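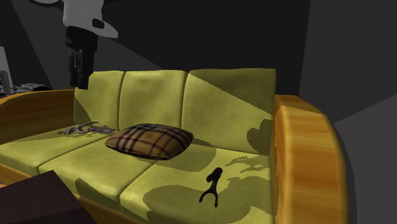 Three-seater in yellow-green, render.

Home Notebook Test sheets Parts People Search this notebook

10 June 2026
Vestcombe, small bench

Buckles, second go. I'd hoped to have the whole load-carriage job written up by now and off to the army's trials people, but the shoulder strap buckle on the new pack had other ideas last week, so we're back on it.

For anyone picking this up cold (hello Yee-man, I know you've only had the short version): the pack is the one we're putting in for the infantry load-carriage trial. Main body and frame are done and I'm happy with them. The quick-release on the shoulder straps is the Adau, bought in, and the webbing it sits on is Zesico, also bought in. Each part passed by itself. Put them together and the strap creeps. You load it, walk it, and by the end the left side has let out far enough that the soldier is hauling it tight again every few minutes. That's a moan in training and a real problem if you're carrying a radio and water on top.

Set up this morning on the Chettiar rig, which is the tall one by the roller door with the cam and the counter. It pulls the strap down, lets it up, pulls it down again, all day long if you ask it nicely. I'd greased the cam last night and it was still squealing when I got in, so I took the guard off and found the felt pad had slipped round behind the follower. Pushed it back, squeal gone. Please could whoever uses it next have a look at that pad before starting, I don't trust it to stay put.

Plan was four straps, same batch of webbing, same batch of buckles, 4000 pulls each. Two run dry and two soaked overnight in the bucket. Full load was set to 663 newtons on the cell, same as the first go, so the numbers can sit side by side. I checked the cell against the hanging weights before starting and again at lunch and it hadn't wandered.

Strap A, dry. Crept 4 mm over the full run, nearly all of it early on, then it bedded in and sat there. Fine. I'd take that.

Strap B, dry. Stopped the rig partway because I'd threaded the tail the wrong way round the bar. My fault entirely, I was talking to Annapurna about the invoice. Rethreaded with a fresh length and began again from nought, so ignore the first line on the sheet. Second attempt came out much like A.

Strap C, soaked. This is where it gets interesting! It held well to begin with, better than the dry ones if anything, and then started to let go in little jumps. You can hear it – a sort of tick as the weave drops over the edge of the bar. Final creep 7 mm and still moving when the counter ran out. There was a shiny line across the webbing where it had been rubbing.

Strap D, soaked, is on the rig as I write and I'll add it on the sheet when it finishes. So far it's ticking as well.

So my feeling at the moment is that it's the edge of the centre bar. The Adau has a row of small teeth moulded into it and they're lovely and crisp on a dry strap, but the Zesico webbing goes a bit fat when it's wet and I think it rides up on top of the teeth and skates. I can't prove that yet. Annapurna Pisharody thinks I'm wrong and that it's the finish on the webbing softening, and she did make me wash a piece in warm water and feel it afterwards, and yes, all right, it did feel slippery. We could both be right, I suppose.

Things to try, in the order I fancy doing them:

- Same buckle, webbing washed to take the finish off, soaked
- Same webbing, old pattern buckle out of the drawer, soaked
- Adau with the teeth filed down on one side, just to see if it gets worse the way I'd expect
- Muddy strap. I've been putting this off as it makes a horrible mess of the rig

I also want a proper walk with it. The rig pulls straight down and people don't. They twist, they hop over ditches, they chuck the thing on the floor and sit on it. Yee-man Ho has offered to carry one up and down the hill at the back with the full training load in, and I've said yes before she can change her mind. I'll mark the strap with the silver pen at the buckle so we can read the slip off afterwards. If it rains, so much the better.

On the paperwork side. The trial office's sheet asks for "retention under load, wet and dry" and gives a limit for dry but leaves the wet box blank. I rang to ask whether blank meant no limit or not decided, and the very nice man didn't know and is going to find out. I'd rather assume there will be one. If we send the pack in as it stands and they settle on the dry figure for both, strap C fails and that's our place gone until the next round, whenever that's funded. Annapurna has been following the spending talk far more closely than me and reckons there's money for kit this year but that it all gets fought over at the last minute, with the big vehicles at the front of the queue and straps somewhere near the back. I just do the buckles.

Cost, while I think of it. Swapping the buckle would hurt less than swapping the webbing, as the webbing is stitched in everywhere – shoulder, waist, lid, side pockets – and we'd need to redo the seam pulls on the lot. So if the old pattern buckle holds wet, I'd be very tempted to just go back to it and put up with the extra weight. It's ugly and it clacks. Soldiers hate a clack. Could be quietened with a bit of sleeve over the tongue perhaps, worth ten minutes with the heat gun.

Bits and bobs: we're low on the thick bonded thread, only the tan left. The blade in the hot knife is past it and is leaving a furry end on the cuts, so I've been trimming with scissors and sealing with the iron. Bucket needs a lid. Someone has had the good calipers off this bench and I would like them back, please, no questions asked.

Strap D finished while I was tidying. 7 mm, same shiny line. Sheet's updated and both wet straps are hanging on the nail by the window with their labels on. Don't cut them up, I want to look at the line under the magnifier in the morning.

Share 4 Comments 7
Older entry Newer entry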